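Grosteck halts gripper work after cable fault

February 29, 2020

Grosteck has paused work with 15 hand-held grippers at its Plistley site after a worn cable caused one to close without warning. No injuries were reported. The fault came up during a session on putting lids on containers.
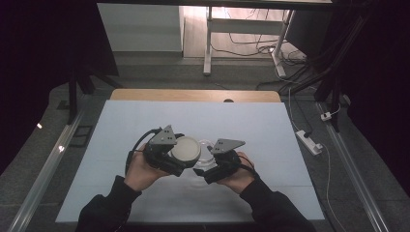 When will the grippers be back in use? Grosteck says work will resume once every cable has been replaced, which should take around 2 weeks.

The company had logged 827 sessions since January before the fault. Edovby, which supplied the cables, is checking 100 more from the same batch.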